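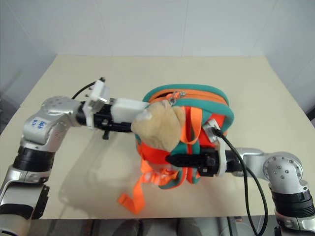 Orange and teal, bear on the front.

SCHOOL BAG SWAP — BAGS IN BY MONDAY

Quick one as the newsletter goes out tonight. The Pitside bag swap is back and we have 39 bags so far, mostly small ones for nursery and reception. Still short of anything big enough for an A4 folder. If yours is sitting in the cupboard under the stairs, bring it along.

Before you drop off, please empty it. All of it. Side pockets too — last October we found 4 odd gloves, a satsuma and somebody's door key. Key still at the Clollent Road desk if it rings a bell.
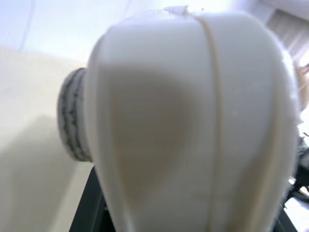

White container, cap at the side.

Bottles and tubs: yes please, but lids on and rinsed out. Anything that smells of old squash goes in the bin, sorry. Lunch boxes go on the Curetti shelf by the door, not in the bags, they get squashed.

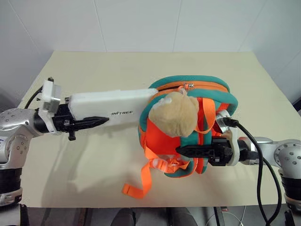 Straps are what takes the time. Most bags come in with them in a knot and it's a pain to sort out on the day. The orange webbing bunched up by the buckle on the little teal one is pretty typical, so if you could undo yours at home and tuck the ends in that would be a huge help. Check the zip runs all the way round aswell. Broken zips are fine, just pin a note on and we'll put it in the mending pile.

Soft toys and keyrings that are fixed on can stay on. Loose ones go in the toy crate.
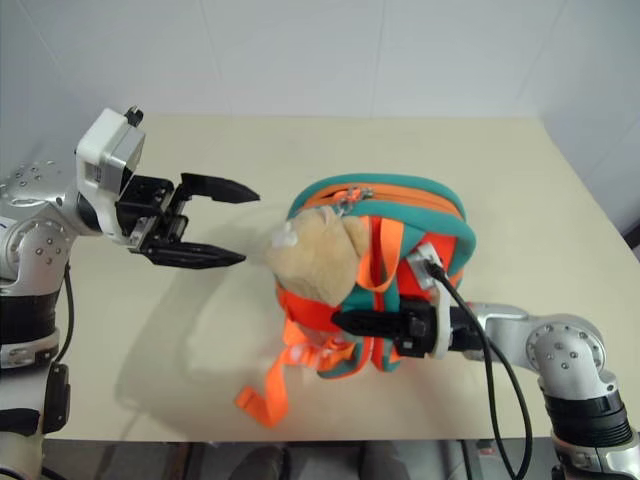

Names inside: cross them out or stick a label over, biro is fine. No need to wash the bag but a wipe with a damp cloth is nice.

Swap opens 10 am in the Mykhailiuk Room, round the back past the bikes. One bag in, one bag out. Nothing to bring? Come anyway, there will be 20 put by for familes who just need one. Pencil cases 50p.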